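Riltberg Opens Orders for the Zanadis Hand Kit

FIKADSIDE, November — I've been waiting a long while to write this one. Starting this month you can order the Zanadis, our first complete robotic hand kit, straight from the Riltberg shop. I'm Bastian Bauerfeind, I run the hand team here, and I'm supposed to keep this short (we'll see how that goes).

The Zanadis is a four-finger-and-thumb hand that bolts onto a metal wrist and comes with the controller, the cables, a bench mount and a printed manual you can read over coffee. The whole kit weighs 381 grams without the mount. We wanted something a small lab or a college class could unpack in the morning and have moving by lunch, and our early customers at Tzavaras did it in 2 hours, with one of those spent hunting for a hex key. So now there's a hex key in the box!

What I love most is the thumb. We went through 242 versions of the thumb software before I stopped complaining, and most of that work went into small, dull, everyday jobs: pressing down on a cap, steadying a little bottle, holding a card still. Big strong grips look great at trade shows, but the people who write to us mostly want help with the fiddly stuff on a tabletop. 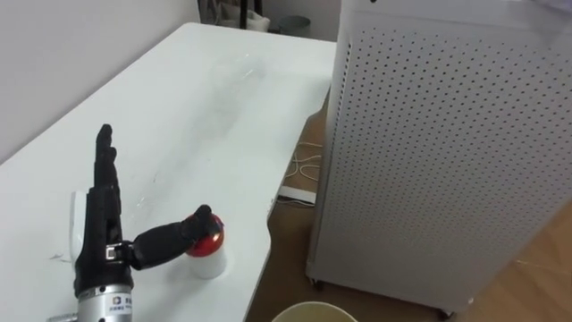 You can teach the hand a new move by guiding the fingers yourself and saving each position, or you can write your own routines if that's more your thing. Both ways are covered in the manual, and I wrote the chapter on guiding, so send your grumbles to me. Left and right hands cost the same, and spare fingertips are sold in pairs.

The first batch is 500 kits. Orders placed in November ship from Fikadside in the order they come in, and schools can ask for a loaner before they buy — just put "loaner" in the subject line and tell us what you'd like to try with it.

Press contact: Bastian Bauerfeind, Riltberg, Fikadside. Review kits and a price list are available on request.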